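Simulate before you cut metal. I held the opposite view until March, when the second wrist bracket for the Flera arm cracked along a bolt line and I had 268 hours in the build with no working grasp.

The usual objection in the Ormsby workshop is that contact physics is wrong, so the results are worthless. The first half is correct. Friction in my model is a guess. Reach, clearance and marker visibility are geometry, and geometry transfers well enough to find a bad mount.

I ran 2,000 grasp attempts on a cluttered tabletop. Of these, 1,179 closed on the target. Most of the failures traced to one joint limit I had typed in wrong, a fault I had been blaming on the servo for 11 weeks.

A home builder has one arm and a small budget for parts. Spend the evenings on the model first. Tune friction on the bench, later, with a real object in the fingers. 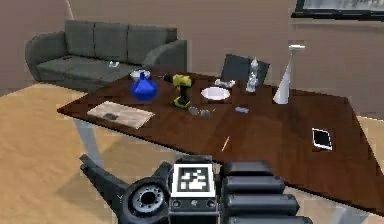 *Simulated tabletop from the gripper side, with the square marker at the center of the gripper.*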